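Sorting the snack table

Jun 24, 2021

A small gallery from the snack table at Joramska, where Nidia Flores and Senad Grgić keep the packets for the walking club. Things arrive mixed up in carrier bags and get tipped out on the wooden table before they go into bins. The table is a butcher-block one, bought second-hand two summers ago - it gets oiled every December.
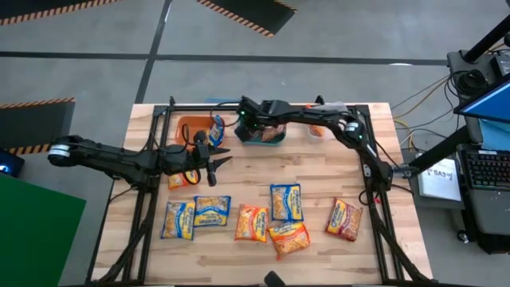
How long do the packets keep once they are sorted?

Most sealed snacks keep for a few months in a cool cupboard, but the date printed on the packet is the one to go by.

Brightly printed packets on the table, with an orange bin at the back and a dark teal one further along.

The strips of wood run in pale tan, cream and a slightly darker brown.

Nidia is still after a third bin with rounded corners. If you have one spare, leave it at the side door with your name on it. The next walk is the Nemora loop, 13 kilometres, and packets will be handed out at the start.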